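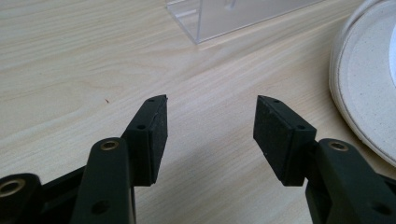
Güven Sarıgül
Bench lead, hand-held grippers, Cunitari
Updated Tuesday, April 2, 2019

How to check a hand-held gripper before a recording session

Quick version of the bench rules, because people keep asking and the long version is still in my drafts. Applies to the two-finger hand-held units we use at Cunitari and the ones out at Prurstead. If you have a Dondow build the links are a different length but the checks are the same.

Takes a few minutes. Do it every session, not every day. Two sessions in one day means two checks.

Before you pick it up

Wipe the table. Dry cloth first, damp one only if something is stuck. Crumbs and grit end up on the pads and then on everything you touch with them.

Look at what's on the table and decide if it belongs to the task. If yes, put it where the task sheet says. If no, off the table, not pushed to the side. Things pushed to the side drift back in.

Clear plastic needs extra care. Clear acrylic boxes are easy to lose against a wood top, both for you and for whoever labels the recording later. Set them down first, then everything else around them. Don't stack them unless the sheet says stack. And wipe the fingerprints off.

Same kind of warning for white things on pale wood. Fine to use, but check they stand out enough on the preview before you start.

Step 1 – Fingers open, nothing in them

Let go of the trigger and let the fingers rest fully open. Look down between them. You want bare table in the gap and both tips leaning in at the same angle. One side sitting higher or leaning more than the other = stop, go to Step 3.

This is your start pose. Every recording begins in it and every recording ends in it. Hold it a couple of seconds at both ends. Not a quick flash on the way to the first object, people do this all the time and then the cut point has to be guessed.

Step 2 – Pads

Look at the inner faces, the matte ones. You're looking for:

Tears or chunks missing, mostly at the slanted tip
A corner lifting
Anything shiny on the face, usually means oil or tape glue
Lint and dust

A few light flecks are OK. Brush them off with the dry brush and carry on. Do not use alcohol on the pad face, it dries out and then it crumbles. Alcohol is fine on the smooth plastic.

Swap pads as a pair. Always. A new pad across from an old one grips crooked and you will spend an hour blaming your wrist. Spares are in the Değirmenci drawer, left and right bagged together. If you open a bag take both.

We swap at 200 sessions even if the pads look good. Last set in February made it to 337 becuase the log sheet went missing, and the grip on small parts was bad by the end. Don't do that.

Step 3 – Links and inserts

Each finger hangs off black plastic links, with brass inserts at the joints. Check:

Insert sits flush. If you can catch it with a fingernail it's backing out.
No white stress lines in the plastic next to the insert
Clean hole through the middle, no swarf, no thread locker gunk

Some holes on the links are empty on purpose. They are for a side bracket we don't always fit. Please don't put screws in them because they look lonely – a long one can hit the neighboring link when you close.

Close the fingers slowly, all the way, then open. Three times. Should feel the same each time. Clicking, grinding, a spot where it hangs up, write it down and take the unit out of use. Do not "work it loose". Do not oil it either, oil gets on the pads (see Step 2).

Step 4 – Closing check

Close on nothing first. Pads should meet along the face, not only at the tips.

Then close on the test block from the kit. Lift it a hand's width, hold, set down, open. If it slides, clean the pads and try again. Slides again, swap the pads. Still slides after new pads then it's the linkage and it comes to me.

Step 5 – View check

Look at the preview with the fingers open. Both tips in view, both sides about even, no glare on the table washing things out. Even, soft light is what you want. If there's a hard bright patch, turn the lamp off or move the table, dont tilt the gripper to avoid it. Tilting changes your start pose and we are back to Step 1.

Shadows from the fingers are fine if they are soft.

Step 6 – Log it

Unit number, pad pair number, session count, your initials. Pass or fail for each step. If something failed write what it was in plain words. "Left link stiff near closed" is useful. "Weird" is not.

Log before you record, not after. After doesn't happen.

Rules while recording

One hand on the unit, one hand out of the way. If you have to fix something with the other hand, stop, fix, restart from the start pose.

No faces, badges, phones or mail on the table. Cups too.

Dropped object: keep going if the sheet allows recovery. If it doesn't, open, back to start pose, hold, end it. Mark it as a drop. Do not delete drops. We want them.

Dropped gripper: session over, whole check again from Step 1, even if it looks ok. Inserts can shift without showing much.

Don't change pads mid set. If a pad goes in the middle, end the set there and start a new one with a new pad number.

Fingers out of the linkage. It's only hand power but it pinches, and it pinches hard near closed.

Taking a unit out of use

Red tag through the handle, not on a finger. Put it on the lower shelf. Write the reason on the tag and in the log, same words in both. Only the bench takes tags off.

Part codes for the order sheet: pad pair is 86, brass insert is 542. Order under the Cunitari account even if you are at Prurstead, it gets split later.

Still to add: storage, and what to do about shipping units between sites. Until then ask me before you box one up.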